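2. What people say when they tell us the way

Our interest in spoken directions began, as these things often do, with getting lost. When we first came to Noltach to talk to residents about their daily errands, we asked for the way to the Triltel market hall and were given three quite different answers, all of them kind and all of them correct. We went home wondering how such answers are put together, and the study grew from there.

We collected 100 spoken directions from people who had lived in the town for most of their lives, and another 100 from people who had moved there in the past few years. Everyone was asked for the same trip, from the Sezer bakery to the market hall, and everyone was free to answer in their own time and their own words (some, we are happy to say, took a good deal of both).

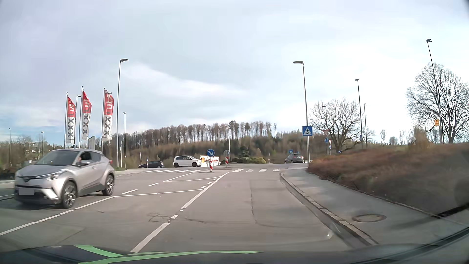
Figure 1. Road toward a roundabout, with tall store flags on the left.

The newcomers leaned heavily on names they could read. Shop signs, flags and street names carried their directions along, and when a sign was missing they tended to slow down, apologize and start the sentence over. Longtime residents used names too, but often the names of things long gone. The Isetti furniture store closed before many of our newcomers arrived, and it still came up again and again as the place to turn. 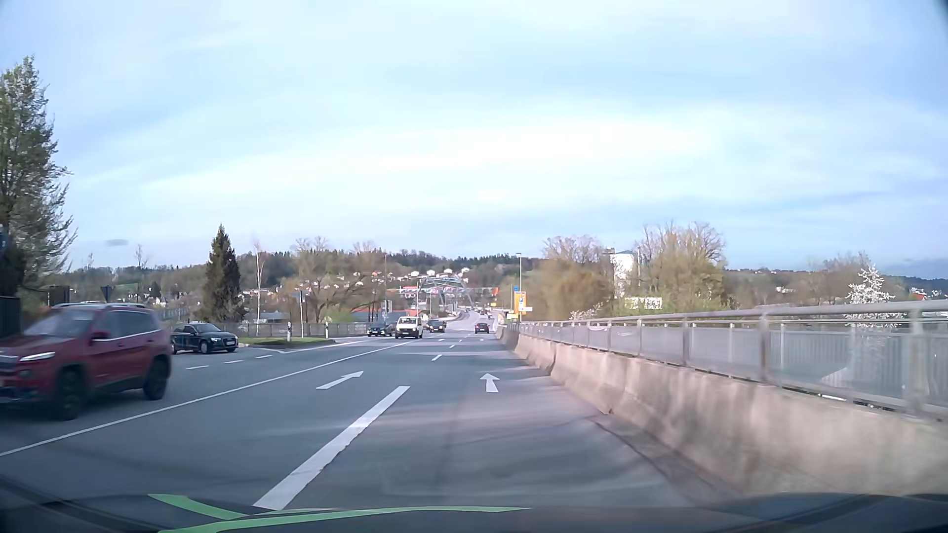
Figure 2. Straight road narrowing toward a steel arch bridge.

Large structures were treated differently. Both groups mentioned them early, usually to set a general heading – "you keep going toward the bridge" – and then let them drop once the smaller choices began. We found this rather lovely to listen to, a little like someone pointing with a whole arm before pointing with a finger.

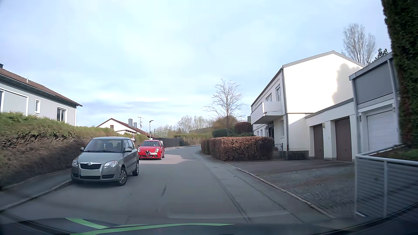
Figure 3. Residential street bending right behind a clipped hedge.

Bends gave our speakers the most trouble. A street that curves without a junction asks for no decision, and yet many people felt they ought to warn us about it, if only to be reassuring.

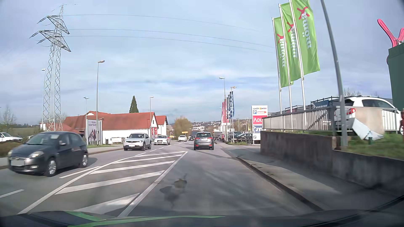
Markings on the pavement came up far less than we had hoped, and only 9 directions in the whole collection mentioned one. We think this is a matter of vocabulary. Most of us have no everyday word for a hatched area like the one in the middle of this road, where diagonal white bars sit between two solid lines and the whole shape narrows to a point ahead. The speakers who did try called such things "the stripes" or "the zebra bit," and 2 of them drew the shape in the air with a hand, which our audio recordings could not keep. We return to gesture in Section 4.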